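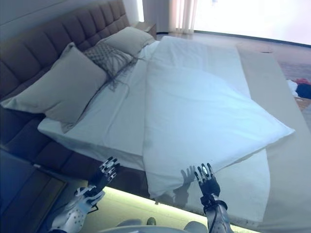
Household Tasks Program: bed-making sessions under way

The second stage of the Household Tasks Program began in February at the Agyeman residence suite, where operators are teaching a two-armed robot to make a bed by remote control. The work is carried out by Hesomach with equipment support from Brivico, and continues the towel and table-setting sessions reported in our previous issue.

Each operator wears a pair of tracked gloves and a headset, and the robot's arms and fingers follow the operator's own movements. A complete attempt, from a disturbed duvet to a straightened one, is recorded as a single demonstration. The program has set a target of 3000 demonstrations across all household tasks, of which 166 bed-making attempts have been accepted to date.

Bedding has proved slower to teach than rigid objects. A duvet seldom lies the same way twice, and an operator must often let go of a corner and take hold of it again before the edge will come straight. Operators are asked to leave such corrections in the recording. Attempts are set aside only where the connection drops or where the arms touch the bed frame with force.

Tassanee Kongkaew, who coordinates operator training, has revised the guidance for new starters. Sessions are now limited to 20 minutes at the controls, followed by a rest of at least 5 minutes away from the headset. Operators are also asked to vary the starting position of the pillows and duvet between attempts - a change requested by the learning team at Tindach after reviewing the first recordings.

Staff visiting the suite are reminded to remain behind the marked line while the arms are powered, and to speak to the session lead before entering. The colour of the bedding may be changed between sessions, but the furniture should be left in its present position until the current stage is complete.

Expressions of interest from staff wishing to train as operators may be lodged with the program office. No previous experience is required. Morning places are full at present - afternoon places remain available from 1 pm.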